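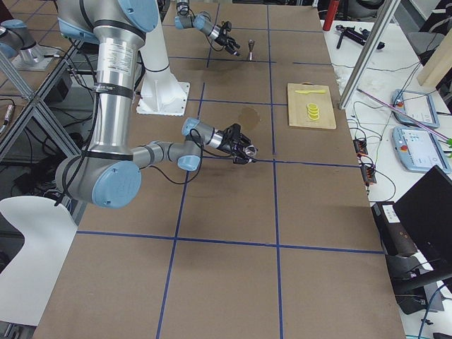 Birkgate shared workshop: two-arm table, frequently asked questions

Last updated 2 May 2021

What is the build?
Two robot arms working over one large table. We started it in February as a members' project. The control program is called Pranach, and the notes are in the blue binder on the project shelf.

Why is there cardboard on the table?
It protects the top and it is cheap to replace. A gripper that comes down too far dents cardboard and stops, and on a bare top it would scratch. Stains don't matter. Change the sheet when it starts to curl or when the tape stops sticking.

What is the blue tape for?
It marks out cells so that people can put things back where they were between runs. The program doesn't read the tape. If you move a line, write it in the log, or the next person's start positions will be off.

Can I use my own objects?
Yes, within the weight limit. Ours is 705 grams per arm, gripper included, which we set well under what the arms can take. Small metal parts, toy food and wooden kitchen things have all been used. No glass, nothing with liquid in it, and no real blades — use the toy knife.

Do both arms have to run at once?
No. Each arm has its own teach pendant with its own emergency stop. The stops are not linked yet. If you run both arms, keep both pendants within reach and press both if something goes wrong.

The arm stops with a position error. What should I do?
Check the wrist cable first. It snags when the wrist turns too far one way. Turn the joint back by hand in free mode, move the cable clear, and start again at 20 percent speed.

What supply do the terminal strips need?
The gripper side is 48 volts. Switch it off at the wall before you touch the connectors. The wiring on the side table is temporary and will go into a Sostel cabinet once we have built a shelf for it.

Where did the frame come from?
The aluminum extrusion was bought as offcuts from Rusnák and cut here on the workshop saw. The cuts aren't all square, so expect to shim the corners if you take it apart.

How do I book time?
Sign up on the sheet by the door. A slot is 110 minutes, and that includes clearing up. You need the safety session before your first slot.

Can I take the program home?
Yes. Copy it from the workshop drive. Don't save changes over the shared copy — make a folder with your own name and work in that.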